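Utilizamos cookies propias y de terceros para mejorar la navegación. Si continúa navegando, consideramos que acepta su uso. Aceptar | Más información

Corpus Lummont de fichas de reparación informática

Versión del 27/05/2019

Resumen

El corpus Lummont reúne 882 fichas de taller redactadas en español sobre averías de ordenadores de sobremesa. Procede del archivo de Drandgate, servicio técnico con mostrador al público, y se distribuye para trabajos de clasificación de textos breves y extracción de terminología. No incluye facturas ni correspondencia con clientes.

Contenido

Cada ficha ocupa un fichero de texto en UTF-8, con finales de línea LF. Los campos son:

- id_ficha: identificador numérico sin ceros a la izquierda.
- sintoma: texto libre, tal como se anotó en el mostrador.
- diagnostico: texto libre del técnico.
- categoria: una de las 12 etiquetas recogidas en categorias.txt.
- cerrada: "s" o "n".

El campo sintoma admite un máximo de 2,000 caracteres. Las fichas más largas se truncaron en el último espacio anterior al límite. El campo diagnostico puede estar vacío si la ficha no se cerró.

Partición

El 80 % de las fichas corresponde a entrenamiento y el resto a prueba. El reparto se hizo por equipo, de modo que dos fichas de un mismo ordenador quedan siempre en la misma parte. Las listas están en particion/.

Anotación

Las categorías se asignaron con la herramienta Ferraro, en dos pasadas independientes. Los desacuerdos se resolvieron a favor de la etiqueta más específica. «Alimentación» y «placa base» se confunden con frecuencia: los síntomas anotados son a menudo idénticos (no arranca, se apaga solo).

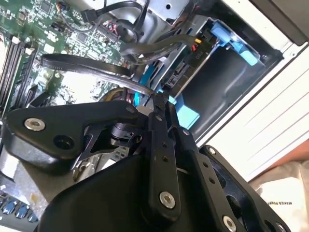

Interior de un equipo de sobremesa: placa base, cableado y bahías de unidades.

Limitaciones

Se conservan las faltas de ortografía y las abreviaturas del original. «FA» significa fuente de alimentación; «DD», disco duro. Los portátiles quedan fuera.

Los números de serie se sustituyeron por la cadena SERIE. La sustitución fue automática y puede haber omisiones.

Cambios pendientes

En noviembre se publicará la conversión al formato tabular Dadasmont. Los identificadores no cambiarán.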